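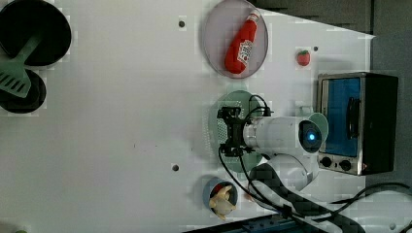 Kitchen table station, overhead view: toy oven, pans, plates and props, with the gripper over the green plate.

Gutosham Tabletop: data card and rules for recording

Maintainer: Lucero Sotelo
Last revised: 14th June
Status: in use at Cesolska and Badawi. Arkia joins in September.

What is in the set

Gutosham Tabletop holds over 3,000 recordings of a single robot arm moving toy kitchen items on a white table. Each recording has an overhead video, the joint positions, the gripper opening and one written instruction. There are 26 instruction types, such as "put the strawberry on the green plate" or "move the spatula off the pans". Of the recordings, 1,000 have been checked by a second person and are marked "checked" in the index. The rest have only been looked at by whoever recorded them.

The rules below apply to both sites. They were written after the first batch, and some of the early recordings break them. Those are kept in a folder called "early" and should not be mixed with the others for training.

Setting up the table

Wipe the table before the first run of the day. Marks on a plain white surface show up in every later recording.

Put out only items from the prop list. Pens, phones, tape and drinks stay off the table, even outside the reach of the arm.

Items may lie partly outside the overhead view. The larger pan and the lavender plate often do. Do not push everything into the middle to get a tidy picture, as the set is meant to include awkward layouts.

The item named in the instruction must be in full view at the start of the run, unless the arm itself is covering it. If it is covered, tick "hidden at start" in the log.

The holes in the tabletop are left open. Do not plug them or put stickers over them – the alignment script looks for them.

Cables and the arm

Check the cable loops at the gripper before each block of runs. There must be enough slack for the wrist to turn fully both ways, and no loop should hang low enough to catch the rim of a bowl or plate.

Cables that run down to the floor go on the side away from the operator's chair.

The operator keeps the stop button within reach at all times. A second person may reset the props, but only once the operator has said "clear" and taken their hand off the controls. If you need to reach under the forearm, the arm is put on hold first. This applies to quick fixes as well.

Speed is limited to 50 per cent of the controller's maximum for all runs. Do not raise it to save time at the end of a session.

Recording a run

1. Read the instruction aloud and check that the items it names are out.
2. Move the arm to a start position. Vary this between runs.
3. Start recording, then wait two seconds before moving.
4. Carry out the instruction and nothing else. If you knock another item, carry on.
5. Open the gripper, lift clear and stop recording.
6. Log the result as done, partly done or failed.

Failed runs are kept. Please don't delete them or record over them. A dropped bottle is useful to us, and the failure rate means nothing if people tidy it up.

A run is thrown away only if a person's face is in view, the video or joint log is missing, or the arm was stopped for safety. Safety stops also go in the site's incident book, with the run number.

Naming things

Use the names on the prop list in every instruction. It is "ketchup bottle", not "sauce" or "red bottle". Where there are two of something, say which: "larger pan", "green plate", "lavender plate". The cream-coloured food piece has been called several things by different operators, so it is now "cream food piece" everywhere. Older instructions have been changed to match.

Known gaps

All props are toys, and results on them should not be quoted as results on real kitchenware. Lighting differs between the two sites and has not been corrected. Badawi has few runs using the oven door. Left-handed operators are under-represented, which may matter for the approach angles – we have not tested this.

Changes to these rules

Send proposed changes to Lucero with the run numbers that led to them. Agreed changes take effect at the start of the next recording block, and the revision date at the top is updated.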